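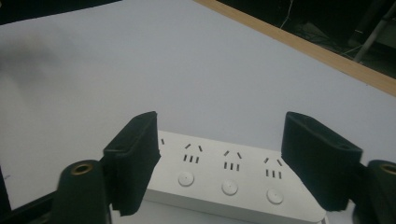

Speaker notes: individually switched power strips on shared benches
Slot: 17 minutes, then questions. Riku Amano has the clicker.

Opening. State the scope. Portable strips used on tables, in teaching rooms and small workshops. Fixed wall outlets and floor boxes are left out. Anyone with a question on floor boxes should see Ingvild Haugland after the session.

Slide 2, switching arrangement. Two layouts to compare. First layout: one master switch at the end of the strip. Second layout: one push button per outlet, set directly beneath it on the top face. With the second, the user can match button to outlet by position alone. Mention that a white button on a white housing is hard to read from a standing position. Labels help. Put the label on the near side wall, where a plug body will not cover it.

Slide 3, outlet pattern. The slots on multi-standard outlets accept several plug types. Explain that fit and grip are separate questions. A plug can go in and still sit slack. In the Lollcombe rooms we pulled each plug by hand and logged the slack ones. Gonzalo Villanueva kept the log. Pause for the table.

Slide 4, load. The rating belongs to the whole strip. Individual buttons do not raise it. Worked case: a 1000 watt heat gun and a bench lamp on one strip. Read out the sum slowly. Then add a kettle and ask the room what changes. Do not spend more than two minutes here.

Slide 5, placement. Strip on the tabletop, parallel to the back edge, cord leaving toward the wall. Keep 12 inches clear of the sink. No strip plugged into another strip. Large adapters go in an end outlet, with the body turned outward if the slots allow it.

Slide 6, inspection. Monthly at Lollcombe, every 6 months at the Aguiar office. Check the housing for cracks, the cord entry for movement, and each button for a clean press and release. A button that sticks takes the whole strip out of service. Rogério Caldeira has the form; copies are on the side table.

Skip slide 7 if past the quarter hour. It repeats the cord length table from the handout.

Questions likely: surge protection (refer to handout page 2), replacing a single button (we do not), cord covers (Tainá Bezerra will answer).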